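Up on the mezzanine at Skistusgate

The owner of Baller took over the upper floor at Skistusgate in February. She had been looking for a place to run table-setting and flower classes, and the rent was 271 a week, stairs included.

"I came up, saw the ceiling and signed," she says. "It's a big white vault with long curved beams. You don't get that in a shop unit."

The railing was the one thing she spent real money on. Repainting it cost 4,000, and she says she would do it again. "People lean on it all day. It has to be solid and it has to look tidy."

Classes run for 3 hours and cost 35 a head. Most people start with a single bottle and a few stems – she thinks big arrangements put beginners off.

"Lay the flowers down first and look at them. Then decide what to cut. They all want to get them into water straight away, and they end up cutting too short."

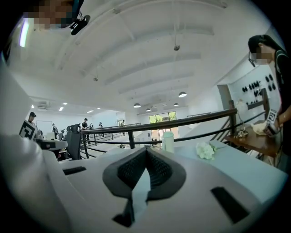
White flowers and a lidded bottle on the table by the railing, Skistusgate.

She keeps the tables plain, with no cloths and no runners. Does she miss the old room at Trundov? "The parking, yes. The light was terrible."

Autumn bookings open on August 15, 2019.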